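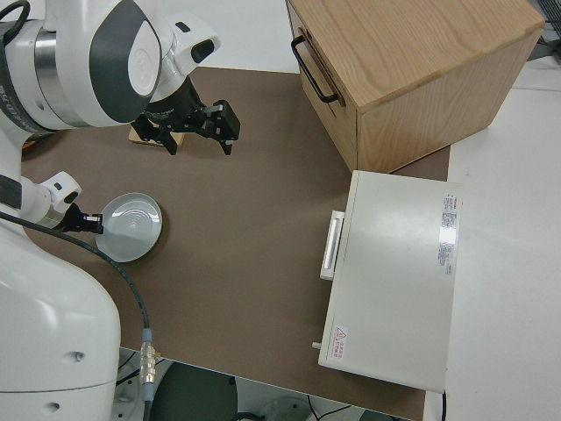
Larngate Fan Guide: Frequently Asked Questions

Last updated 9 October 2020

We get a lot of mail about Larngate, especially now that so many people are catching up from the first season (welcome, you're in for a treat!). These are the questions that come up most. Everything on this page is safe through the end of season one unless the answer has a spoiler note.

What is Larngate?

It's a slow-burn mystery drama set in a river town where the lock keeper vanishes the night before a flood. Each season follows a new disappearance, but the town, the families and the grudges carry over. It's moody, it's funny in places you don't expect, and the theme music will live in your head for weeks.

How many seasons are there?

There are 2 complete seasons. Season one has 9 episodes and season two has 11. Season two is the longer and stranger of the pair, and a lot of us here love it even more.

Is there going to be a third season?

Yes! The renewal came through in August, and we danced around the kitchen. The order is for 13 episodes, the biggest yet. There's no air date so far. When there is one, it'll be at the top of our news page within minutes.

Do I have to watch it in order?

Please do. You could technically start with season two, because the new case is explained from scratch, but you'd miss why everyone goes quiet when the ferry bell rings, and that scene in the chapel would just be two people moving chairs.

What is Ceseck?

Ceseck is the village across the river. You hear the name in the pilot and don't set foot there until late in season one. It has its own page in our places section, with a map drawn up from dialogue and road signs. If you spot a mistake on the map, write in. We've redrawn the east side twice already thanks to sharp-eyed readers.

Is Mallilgate the same place as Larngate?

No, and the mix-up is very common! Mallilgate is the old name for the upper lock, and it's also the title of the season two opener. The characters use it to mean the lock itself, the houses near it, or the night of the flood, depending on who is talking and how old they are. Listen for it on a rewatch. It's a lot of fun.

Who or what is Fashola?

Mild spoiler for season two. Fashola is the shipping company whose name is painted on the barge in the opening credits. It looks like set dressing for the whole first season. Then the ledger turns up, and you'll want to go back and watch those credits again.

Was the ending of season two changed?

Spoiler, obviously. There has been a rumor for ages that a different last scene was shot, with the phone being answered. We've never seen anything solid to back it up, so we don't list it as fact. We do have a very long forum thread about who would have been calling, and the theory about the ferryman is wonderful even if it falls apart at the tide tables.

Where should I go for episode recaps?

Use the Episodes menu. Every episode has a short recap, a long recap, and a notes section for music cues, continuity slips and background details. The long recaps assume you've seen that episode and nothing after it.

Can I post spoilers in the comments?

Only on pages marked for the season you're discussing. If you're not sure, put it in the forum under Full Series, where anything goes. We remove spoilers from the season one pages as fast as we can find them, so if one slips by, use the flag button.

Can I write for the site?

We'd love that. We're always looking for recap writers and people with a good ear for the score. Send us a sample of a page or less on any scene you like. Pick one you can't stop thinking about, and tell us which episode it's from.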